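집안일 하나로 로봇 팔 두 대 실력 가늠해 보기: 필통 여닫기 편

요즘 로봇이 빨래를 갠다, 설거지를 한다 하는 영상이 정말 많잖아요. 저도 볼 때마다 "그래서 우리 집에 언제 와?" 하고 두근거리는 사람인데요, 영상만 봐서는 감이 안 와서 직접 시험하는 방법을 하나씩 정리하고 있습니다. 지난번 양말 짝 맞추기 글에 댓글을 많이 주셔서(감사합니다!) 오늘은 천으로 된 필통으로 넘어왔어요.

왜 하필 필통이냐면, 작고 싸고, 집안일의 까다로운 부분이 다 들어 있거든요. 말랑한 천, 뻑뻑한 지퍼, 안에서 굴러다니는 펜. 장바구니 정리나 파우치 챙기기, 아이 가방 싸기가 결국 이 동작의 큰 버전이에요. 필통도 못 여는 팔한테 가방을 맡길 수는 없겠죠?

준비할 것

탁상용 팔 두 대, 지퍼 달린 천 필통 하나, 펜 두어 자루면 됩니다. 필통은 각이 딱 잡힌 플라스틱 말고 꼭 천으로 고르세요. 저는 Jindside라는 동네 문구점에서 사는데, 새것보다 좀 써서 흐물흐물해진 쪽이 훨씬 어렵고 그래서 더 재미있습니다. 기록은 거창할 것 없이 메모장에 회차랑 결과만 적어도 충분해요.

테이블은 팔을 고정했을 때 흔들리지 않는 걸로요. 저는 처음에 접이식 책상에다 했다가 팔이 움직일 때마다 책상까지 같이 춤을 춰서 그날 기록을 전부 버렸어요 ㅠㅠ 상판 색은 밝은 쪽이 편합니다. 필통 테두리가 잘 보여야 조종하는 사람도 덜 헤매고, 나중에 학습을 시킬 때도 덜 골치 아프더라고요.

1단계. 먼저 사람 손으로 해 보기

이걸 건너뛰는 분이 많은데 꼭 해 보세요. 필통을 평소처럼 열어 보고, 이번엔 양손 다 엄지와 검지만 써서 다시 열어 봅니다. 갑자기 확 어려워져요! 평소에는 나머지 손가락이랑 손바닥이 천을 받쳐 주고 있었던 거예요. 두 손가락짜리 그리퍼는 항상 이 조건으로 일한다고 생각하시면 됩니다. 제 경우 보통 손으로는 3초, 두 손가락씩만 쓰니 훨씬 더듬거렸어요. 저녁 내내 연습해도 크게 나아지지 않더라고요.

2단계. 한쪽은 잡고 한쪽은 당기기

역할을 확실히 나눠 주세요. 한 팔은 필통을 붙드는 담당, 다른 팔은 당기는 담당입니다. 두 팔이 동시에 움직이면 천이 그 사이에서 돌아가 버려요. 붙드는 쪽은 지퍼가 시작되는 끝, 그러니까 천이 두 겹으로 박음질된 자리를 무는 게 제일 안정적이었습니다. 한가운데를 물면 천이 접히면서 지퍼 길까지 같이 휘거든요.
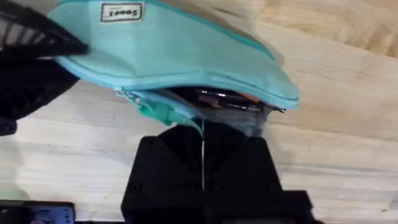 지퍼를 당기는 방향도 중요해요. 위로 들어 올리듯 당기면 필통째 딸려 올라오니까, 지퍼 길을 따라 테이블과 나란하게 천천히 움직여 주세요. 중간에 걸리면 힘을 더 주지 말고 살짝 되돌렸다가 다시 갑니다. 사람은 손끝 느낌으로 무의식중에 하는 동작인데, 팔한테는 이 "되돌리기"를 따로 가르쳐야 해요. 제가 써 본 프로그램 중에는 걸리든 말든 끝까지 밀어붙이는 녀석도 있었는데, 그날 필통 하나가 장렬히 전사했습니다.

그리고 손잡이가 작으면 놓치는 게 당연해요. 끈 고리를 하나 달아 주면 성공률이 눈에 띄게 올라갑니다. 반칙 아니냐고요? 저는 괜찮다고 봐요. 우리도 뻑뻑한 병뚜껑에는 고무장갑을 쓰잖아요. 대신 기록에는 고리를 달았다고 꼭 써 두세요. 나중에 섞이면 비교가 안 됩니다.

3단계. 점수 매기기

성공이냐 실패냐 두 칸으로만 적으면 나중에 볼 게 없어요. 저는 잡기, 열기, 펜 꺼내기, 다시 닫기로 나눠서 적습니다. 이렇게 100번을 채웠더니 처음부터 끝까지 혼자 해낸 게 62번이었어요. 생각보다 높죠? 그런데 나머지를 들여다보면 펜 꺼내기까지는 곧잘 가고 닫기에서 우르르 무너집니다. 천이 지퍼에 씹히거나, 한쪽이 축 처져서 양쪽 이가 안 맞거나 둘 중 하나였어요.

필통 놓는 각도는 매번 바꿔 주세요. 늘 같은 자리, 같은 방향이면 점수는 쭉쭉 오르는데, 살짝만 틀어 놓아도 바로 헤맵니다. 저는 이걸 모르고 며칠을 혼자 신나 있었네요.

4단계. 주변에 물건 늘어놓기

실제 집은 깨끗한 실험대가 아니니까요. 필통이 잘 되면 그릇이나 컵 같은 살림살이를 조금씩 늘려 보세요. 한꺼번에 와르르 올리면 뭐가 문제였는지 알 수가 없으니 하나씩 올리고 몇 번 돌려 본 다음 또 하나, 이런 식으로요.
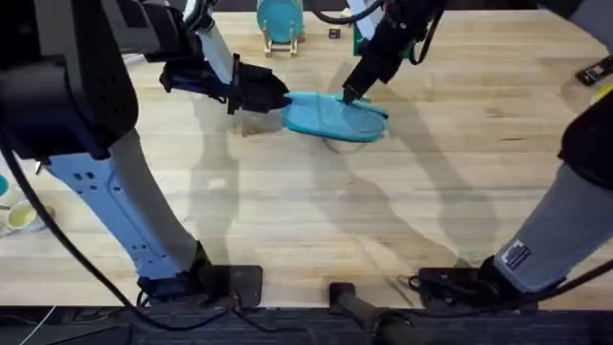
팔이 지나가는 길은 넉넉하게 비워 두는 게 좋습니다. 그리퍼 끝만 신경 쓰다 보면 팔꿈치가 컵을 치는 일이 생겨요. 케이블도 마찬가지라서, 시작하기 전에 팔을 끝에서 끝까지 한 번 움직여 보고 어디에 걸리는지 확인하세요. 그림자도 은근히 복병이에요. 팔 그림자가 물건 위를 지나갈 때 카메라로 보는 색이 달라져서, 저는 스탠드 위치를 옮기고 나서야 한숨 돌렸습니다.

깨지는 그릇은 맨 마지막에 올리시고요. 처음엔 플라스틱으로 충분합니다.

그래서, 집안일 맡겨도 될까?

제 대답은 "옆에 사람이 있으면 조금은"이에요. Wakerham에서 열린 동호회 모임에 갔을 때 Brorico 팔을 쓰는 분들, Gunnlaugsson 팔을 쓰는 분들 얘기를 다 들어 봤는데 고민은 거의 똑같았어요. 딱딱한 물건 옮기기는 꽤 믿을 만하고, 천이 끼면 갑자기 어린아이가 됩니다. 시연 데이터를 2,000개나 모았다는 팀도 새 필통을 꺼내 놓으니 첫 시도에서 지퍼를 놓쳤고요.

속도도 아직은 답답합니다. 필통 하나 여닫는 걸 보고 있으면 커피가 식어요. 그래도 밤에 제가 자는 동안 느릿느릿 정리해 준다면 속도는 별로 상관없을 것 같기도 해요. 문제는 중간에 떨어뜨렸을 때 알아서 다시 집느냐인데, 지금은 허공을 열심히 당기고 있는 경우가 많습니다(보고 있으면 좀 짠해요).

직접 해 보신 분들은 필통 재질이랑 단계별 성공 횟수를 댓글로 남겨 주세요. 특히 닫기에서 지퍼가 안 씹히게 하는 요령이 있으면 꼭 좀 알려 주세요! 다음 글은 수건 접기로 준비하고 있고, 수건은 얇은 것과 두꺼운 것 한 장씩 미리 챙겨 두시면 됩니다.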